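Gripper afternoons: wrist views from the kitchen counter

Welcome back, and thank you to everyone who wrote in after the last gallery! A good many of you asked to see more from the wrist camera, so Bartosz Górecki and I have been comparing two sets of fingers, the Rurkov pair and the slimmer Trellari ones, on the sort of food you would find in anybody's kitchen. We allowed ourselves 60 tries with each set, which sounded very reasonable until the tea ran out.

Corn on the cob

Corn is a lovely awkward thing to pick up – it tapers, it has a grain running along it, and the kernels give the fingertips all sorts of small bumps to settle against.
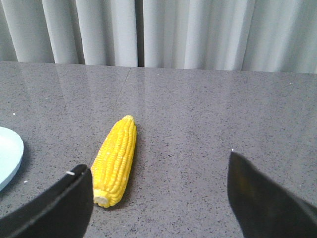

Fingers wide open, with the cob lying nearer the left one.
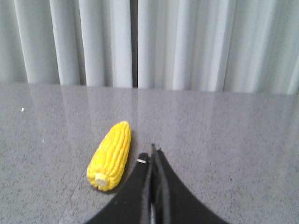 Fingers together, to the right of the cob.

What we scored

Bartosz kept the notebook and I kept changing my mind about the closing speed, for which I have apologised to him. We settled on 65 in the end (that is the controller's own scale, so please don't ask me for proper units) and marked each try for a clean lift, a slip or a twist. Twists were the interesting ones, and I would like to give them a page of their own once I have sorted through the clips.

Urszula Urbańczyk has offered us her softer fingertip pads for the next round, and we mean to start with pears. If you have pads or camera mounts you would like us to try, do write in care of the Gumbridge workshop.

Posted December 29, 2020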